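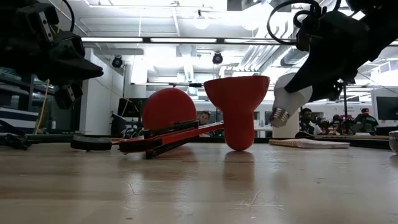

Forums > Wills, Trusts and Estates > Powers of Attorney

Brokerage won't accept my mother's power of attorney
Started in October by Jeptoo Odera

My mother signed a durable power of attorney naming me as agent when she still lived in Ustevard. It was notarized and witnessed. Hovance, where she has her brokerage account, says it is too old and wants their own form signed. She has dementia now and I don't think she can sign anything. The account pays for her care and the next bill is $2080. Can they refuse like this?

Clive Sowerby
Depends on the state. Many have a law that says a company has to accept a valid notarized power of attorney within a set number of days or give a reason in writing. Some of those laws also bar them from insisting on their own form. Did you get the refusal in writing?

Jeptoo Odera
No, only over the phone. I have talked to two people there and they gave me different answers.
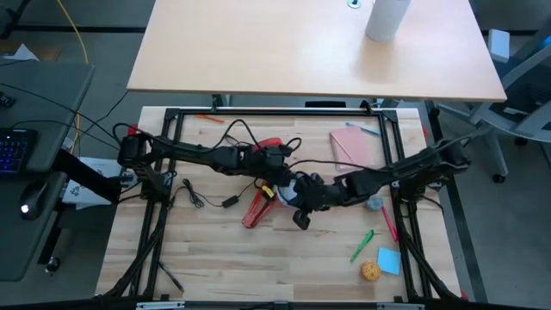 Two black robot arms over the workbench

Nigel Nuttall
Forget the phone. You will have to go to court for guardianship. That's what we did for my dad. It cost over $1000 before the hearing, but after that no one argued with us.

Clive Sowerby
I disagree with that as a first step. Guardianship is slow and takes rights away from her, and a judge may ask why the power of attorney wasn't enough. Write to their legal department first. Send a certified copy and ask for the exact reason they are refusing.

Nigel Nuttall
And if the letter sits on a desk for a month? The care home won't wait.

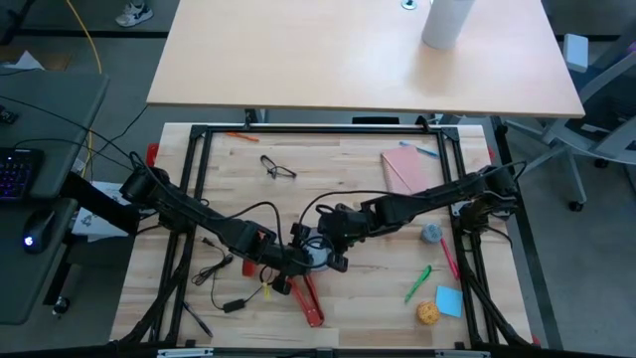
Replies, page 2

Rimantas Rozīte
Ask whether they will take an agent's certification. You sign a sworn statement that your mother is alive, that the document hasn't been revoked and that you are still the agent. My credit union, Jandham, took one the same day with a power of attorney that was 34 pages long. Check that yours covers investments too. Some only mention banking.

Jeptoo Odera
It says "stocks, bonds and securities" so I think that part is fine. I didn't know about the certification. Can I write it myself or does a lawyer have to?
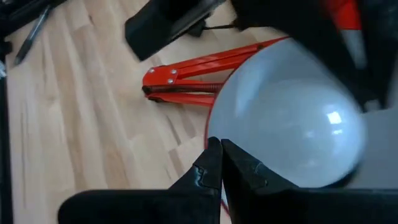

Clyde Pettigrew
Look up your state's power of attorney act. A lot of them have the certification printed at the end and you can copy the wording. You do need a notary. If the letter gets no answer, have a lawyer send the second one. I used the Simiyu office for mine and they charged a flat fee.

Nigel Nuttall
Fine, try the letter. I'd still talk to someone about guardianship at the same time.

Jeptoo Odera
Letter and certification are going out by certified mail tomorrow. I also asked the care home for more time on the bill and am waiting to hear back.

Posts are members' opinions and are not legal advice.
Contact us | Copyright | Back to top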